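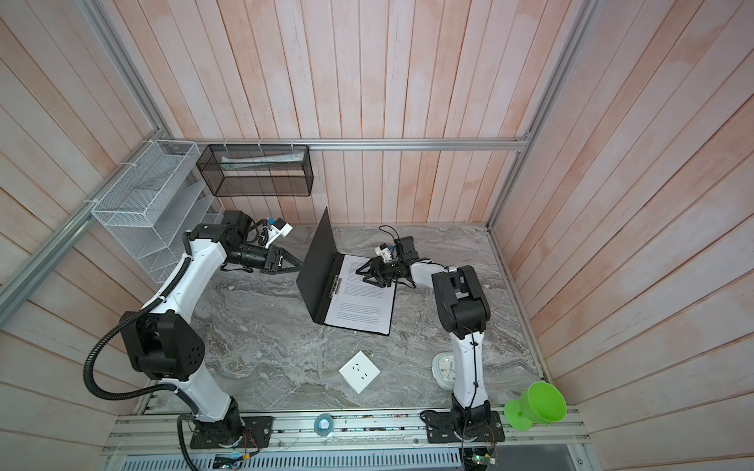 Nivaldo Vasconcelos wrote to us that he has bought three filing systems in his life and that every one of them ended up as a pile on the microwave. He wanted to know which kind to buy next. Our advice was to buy nothing yet and to sort the pile first.

Home » Household Tips » Papers and Desk

Keeping Household Papers in Order

Posted Jul 4, 2021

Most household paper falls into a few groups: things you must keep for good, things you keep for a set time, and things you need until they are paid or answered. The rest can go. The tips on this page are for an ordinary home with an ordinary amount of mail. If you run a business from the house, keep those papers apart from the start.

Sort before you file

Clear a surface you can leave alone until the next day. Bring every paper in the house to it, including the ones in the car, the kitchen drawer and the coat closet. Do not read anything all the way through. Look at who sent it and what year it is from, then put it on a pile.

Good piles to begin with are house, car, medical, school, taxes, bank and manuals. Make a pile called "don't know" and don't let it bother you. When everything else is done, go through it once more, and most of it will turn out to be junk.

Pull out staples only where you plan to scan. Otherwise leave them. Paper clips should come off, as they slide around, catch on other sheets and leave rust marks in a damp room.

Binder, folder or box

A ring binder is best for papers you look at often and that build up in date order, like utility bills or a child's school reports. Sheets stay put when you turn it upside down, and you can find last March in a few seconds. The drawback is that you have to punch holes. Never punch a birth certificate, a title, a will or anything with a raised seal. Put those in a clear sleeve and file the sleeve.

A plain folder is better for things that come and go, like an insurance claim or plans for a bathroom job. When the job is finished, thin it out and put what is left in a binder.

Boxes are for storage. A box nobody has opened since the move is fine if it holds old tax returns. It is a bad place for the furnace warranty.

A few notes on binders:

Buy a size larger than you think you need. A binder filled to the top of the rings will tear its own sheets.

Store binders standing up, spine out, with a bookend if the shelf is not full. Leaning binders warp and the rings stop meeting.

If the rings have a gap when closed, replace the binder. You can squeeze them back with pliers but they open again.

Write the label in pencil until you have used the binder for a month. We like the Godoy label tape once the name is settled. It peels off without leaving glue if you warm it with a hair dryer.

Where to put the mail

Mail needs one place to land, and it should be close to the door you use. A wall basket works in a narrow hall. On a kitchen counter, use a shallow tray. A deep bin hides things and you will forget what is on the bottom.

Go through it twice a week, standing next to the recycling. Envelopes and inserts go straight out. Bills go in front, things to answer go behind the bills, and everything that only needs filing goes in a folder marked "to file." Empty that folder at the end of the month.

Catalogs are the main trouble. Keep the newest from each company and recycle the old one when it comes in. If you never order from them, call the number on the back and ask to be taken off the list. It takes a couple of months to stop.
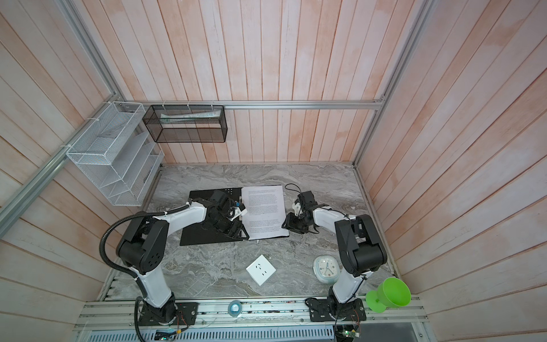

A reader in Tundville says that wall baskets never worked in her house until she moved hers lower, to where the kids could reach it. Permission slips used to stay in backpacks. Now they go in the bottom part and she signs them after supper.

We think that is sound. Hang a basket at the height of the shortest person who has to use it. Screw it into a stud if you can. If there is no stud in the right spot, use a wall anchor made for more weight than you expect, as paper is heavy. A full ream weighs 5 pounds, and a basket packed with magazines can easily match it. The hardware counter at Skokstead will sell you anchors one at a time if you don't want the whole card.

How long to keep things

Rules differ from place to place, and your tax preparer will know yours. As a starting point for sorting, this is what we do at home.

For good: birth, marriage and death certificates, adoption papers, military discharge papers, diplomas, and wills.

As long as you own the thing: deed, car title, home improvement receipts, appliance manuals and warranties. Staple the sales receipt inside the cover of the manual. Receipts on thermal paper fade, so make a copy of those first.

Seven years: tax returns and whatever you used to prepare them.

One year: pay stubs and monthly bank statements, until you have checked them against the yearly ones.

Until paid: small bills that have nothing to do with taxes.

Before selling a house, look through the home improvement receipts again. One family we know found $2,000 in roof work they had forgotten about.

Shredding

Shred anything that carries an account number, a signature or a Social Security number. A small cross-cut shredder is enough for most homes. Feed it a few sheets at a time and let it rest when the motor smells warm. Oil it every so often with shredder oil, on a sheet of scrap paper run through the blades. Don't use spray lubricant.

If you have years of paper to get rid of, look for a community shred day. Many banks and towns hold one in spring. Take the papers out of the binders before you go, because the trucks often will not take metal rings.

Shredded paper is good for packing dishes, and it can go in the compost if you mix it with wetter scraps. Leave out glossy sheets and envelope windows. 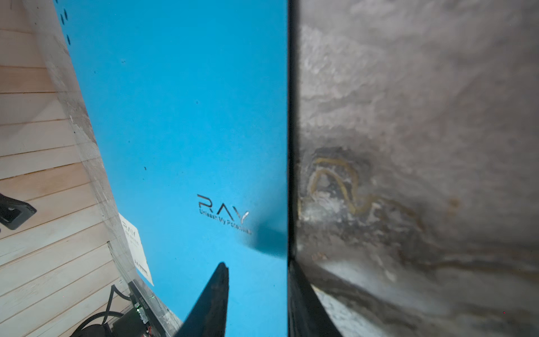 Punching holes that line up

Cheap punches drift, and then the pages stick out of the binder at odd heights. Fold the first sheet in half lightly to find the middle, pinch a small crease at the edge, and line that up with the mark on the punch. Most punches have one, though it may be hard to see. Go over it with white correction fluid.

The Flekia desk punch has an adjustable guide that stays where you set it. Whatever punch you own, keep to fewer sheets than the box promises. Dull cutters can be freshened a little by punching through folded aluminum foil and then through waxed paper.

Torn holes can be mended with reinforcement rings, stuck on the back of the sheet where they don't show. A strip of clear tape, punched again, holds just as well.

Empty the tray under the punch over the trash can and not over the rug.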